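Why Does Cloth Wrinkle?
From the Clisine Science Pages for Kids

Take a clean shirt, crumple it up, and drop it on a table. It won't lie flat. It has bumps, creases, and folds, even though nothing is holding them there. 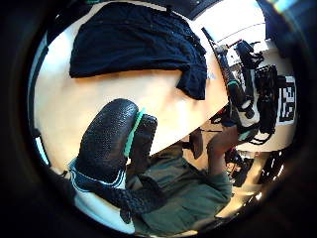
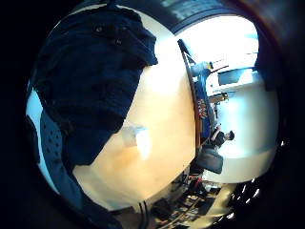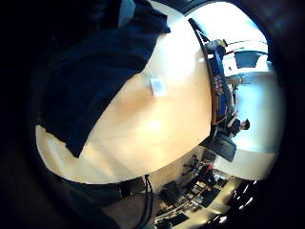
Dark blue cloth on a light wooden table.

Cloth is made of threads, and threads are made of fibers. Fibers are very thin, much thinner than a hair in many fabrics. Cotton fibers come from a plant. Inside each one are long chains of tiny parts that hold on to each other.

When you bend cotton, some of those chains slide and grab on in a new spot. Now the fiber wants to stay bent. That is a wrinkle.

Water and heat help the chains let go. This is why an iron with steam works so well - the chains loosen, the iron presses them flat, and they cool down in their new places. Wool springs back better than cotton because its fibers are curly.

Try it yourself
You need 2 cotton napkins and a table.

1. Crumple both napkins into tight balls and count to 100.
2. Open them and lay them side by side.
3. Sprinkle a little water on one napkin and smooth it with your hands.
4. Leave them both until they are dry, then compare.

Try a polyester napkin next. Does it wrinkle as much as the cotton did?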